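Where the blue tabs are: a talk with Wayne Bickerstaff about old office towers

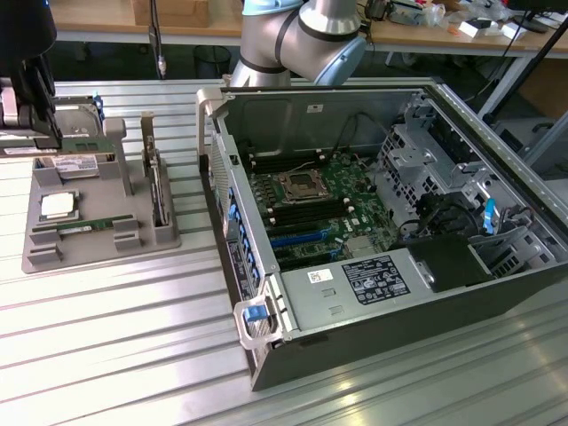 Open tower with the processor, memory and drive in the tray beside it.

16/04/2019

Wayne Bickerstaff has opinions about latches. We had been talking for maybe two minutes, and I had barely found a place to put my coffee, when he was telling me why a blue plastic tab is one of the best ideas anyone ever had about desktop computers.

"Somebody sat down and thought, what color do we make the parts a person is supposed to touch?" he says. "And they picked one and stuck with it! You open the side, you look for blue, and you know where your fingers go. I've shown that to people who had never been inside a computer in their lives and they get it right away."

Bickerstaff runs the desktop bench at Ulitwood, the refurbishing shop on the edge of Drorotow that takes in retired office machines, rebuilds them and sends them out again to schools, small offices and anybody else who needs a solid computer for not much money. He has been at it for 37 years if you count the time before Ulitwood, when he fixed typewriters and then terminals for an office supply store called Aquino. He does count it. "Typewriters were all latches and springs," he says. "I was in training and I didn't know it."

The machines he likes best are the full-size towers, the ones most people are happy to be rid of. They are heavy, they take up half the space under a desk, and they were built for companies that wanted a technician in and out quickly. That last part is what gets him going. He talks about the column of tabs along the front edge, the service label on the rim of the case, the drive cage with its perforated walls and its own latch. Then he gets to the carrying handle, which has a latch button in the same blue, and he has to stop and grin.

"A handle! On a desktop! You pick up one of these and carry it down a hallway and you'll be writing a thank-you letter to whoever put that on."

I asked him to take me through how he strips one down, and he was off before I had my pen out. Power cord out first, then hold the power button in for a few seconds. Then the tower goes on its side with the inside facing up, and he wants it that way for the whole job.

"People try to work on them standing up, and they're reaching in sideways with a flashlight in their teeth. Lay it down. Gravity is going to help you or it's going to hurt you, and when you've got a loose screw you want it where you can see it."

Drives come out next at his bench, then memory, then the processor. The memory is the part he lets newcomers try first. You press the clips at the end of the slot, the stick lifts, and you take it by the edges. He likes the small click on the way back in and makes everyone listen for it. If you didn't hear it, he says, you do it over.

The processor gets more respect. The metal frame over the socket opens up, and the chip lifts straight out, with no tilting and no sliding. Bickerstaff leaves the frame open while the socket is empty, so that anyone walking up to the bench can tell at once what stage the job is at. He holds his hands well back from the board when he talks about this, even though there is no board in front of him.

"The socket's the thing you worry about. Memory will forgive you. A hard drive will forgive you once, if it's a short drop. A socket remembers everything."

He is just as happy talking about where the parts go once they're out. For years he used muffin tins, and before that the lid of a shoebox. These days it's molded trays with pockets and uprights, where the chip sits in one spot, the memory lies in another and a drive stands in its slot.

"I fought the trays, I really did. I thought, I've got a perfectly good muffin tin. Then I used one for a week and I took the tins home. They're back to being for muffins." (His wife, he adds, bought new ones years ago and did not want these back.)

What the tray gives him is a way to stop in the middle. He can answer the phone or go to lunch, come back, and read the state of the job off the bench like a page. Chip in its pocket, heat spreader showing. Memory below it. If a pocket is empty and the slot on the board is empty too, something has wandered off, and he starts looking on the floor.

I wondered how many of the towers turn out to be worth saving. A good lot of them, he says. The last big batch came in August from an insurance office that was moving to laptops, 196 machines in all, and just 7 ended up as parts. The rest needed cleaning, a new drive here and there, more memory in most of them. Several had dust packed in so thick that he peeled it off the fans in one piece, which he describes with real joy.

"The power supply is what I check hardest. It's the big silver box, it's heavy, and folks assume if it turns on, it's fine. I put every one on the tester. Every one! I won't send out a machine on a supply I haven't tested." He doesn't open the supplies up, ever, and he'd like me to print that so nobody at home tries it.

He spends about 10 minutes on the label reading alone. Bickerstaff reads labels the way other people read cereal boxes. Regulatory labels, barcode stickers, the little diagrams inside the case. He copies the numbers into a ledger, on paper, and then somebody else types them into the inventory program, which the shop calls Wokach for reasons that go back further than he does.

The paper ledger is staying, by the way. I asked.

Before I left I wanted to know what he'd tell someone with an old tower in the closet and a free afternoon. He leaned in as though he'd been hoping for that one all along.

"Open it! Unplug it, touch the bare metal so you don't zap anything, and open it up. Find out where everything sits before you take out a single part. Draw it if you want to. I still draw the odd ones. And then take out one stick of memory and put it back in, and listen for the click, and turn it on. If it comes up, you've worked on a computer. You can do the next thing tomorrow."

Ulitwood takes drop-offs at the side door in Drorotow. Towers with the side panel missing are fine, and Bickerstaff would like the screws if you still have them.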